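Re: [korkham-list] sorting out the toy swap bins

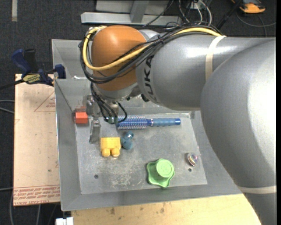

Quoted message, January 22, 2025

> Do we still want one bin per age group for the swap? Last time it was all
> mixed and parents were digging to the bottom. Also who is printing labels,
> and is the Garrido Street hall booked or not.

Hall is booked, yes. Quick answers, am on lunch:

- one bin per age, agreed. puzzles seperate, bagged, with a piece count on the bag
- labels: I can do 300 at work. not 500, sorry
- nothing with button batteries this time pls
- small parts go on the high table by the door

Flyers went to Rendura Road and the school. Still need someone for the Ornine end of town, its 130 houses, an hour maybe. Reply to me not the whole list.

More tonight if I get teh chance.

3 comments · 2 shares

"I can take Ornine if it's not raining."

"Do stuffed animals count as toys or bedding? Last swap said bedding."

"Toys. Wash them first!"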